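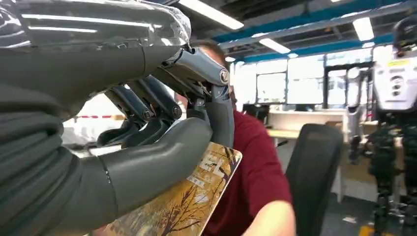

*Dark gray hand, flat book.*

## 4. Moving your old 45s into Juvgate

Okay, so by now you've got Juvgate installed and you've made an empty library. This part covers getting your rock and roll singles off the turntable and into the catalog. I did my own collection this way, all 104 discs of it, and I made most of the mistakes below so you don't have to!

### Before you start

- Clean the record. A soft brush is fine for most of them.
- Plug the turntable into the phono input, then run the preamp into your computer. If your turntable has a built-in preamp, switch it off or you'll get a horrible fuzzy double boost.
- Close anything that might beep. I have a lovely copy of a Magyar label B-side with an email chime right in the middle of the sax solo.

### Recording a side

1. Open **Library > New Transfer** and pick **45 rpm, mono**. Most singles from the fifties and early sixties are mono, and recording them in stereo just gives you extra crackle.
2. Drop the needle somewhere loud (the last chorus is usually good) and watch the meter. Turn the input down until the peaks sit in the yellow.
3. Lift the needle, go back to the run-in groove, and press **Record** before you lower it.
4. Let the whole side play, then press **Stop**.
5. Type in the artist, title, label and the number scratched into the run-out. You'll want that number later, trust me, especially if you own two pressings of the same song.
6. Press **Save Side** and flip the disc.

> **Note:** Juvgate names files by catalog number. If your disc doesn't have one (I have a few dance hall souvenirs like that), leave the box blank and it'll make up a number starting at 3000.

> **Caution:** Don't tick **Auto Declick** while you're recording. It works on the live signal and you can't undo it. It thinks handclaps are scratches, and there are a LOT of handclaps on these records.

### Cleaning up the sound

1. Pick the side and choose **Edit > Declick**.
2. Set the strength to 7 and listen to the first verse.
3. If the snare sounds dull, come down a notch and try again.
4. Trim the silence at both ends, but leave a little hiss before the first note. It sounds more natural to my ears.

Debashish Barua, who wrote the Trusulell import plug-in, goes even lower on vocal groups. Try both and see what you like.

### Backing up

Go to **Library > Export All** and send everything to a second drive. A library of roughly 500 sides copies over while you make a sandwich. Keep the **Include label scans** box ticked or you'll only get the audio. I keep my second copy at my sister's place in Farnumthorpe.

Playlists and B-side pairing are in section 5.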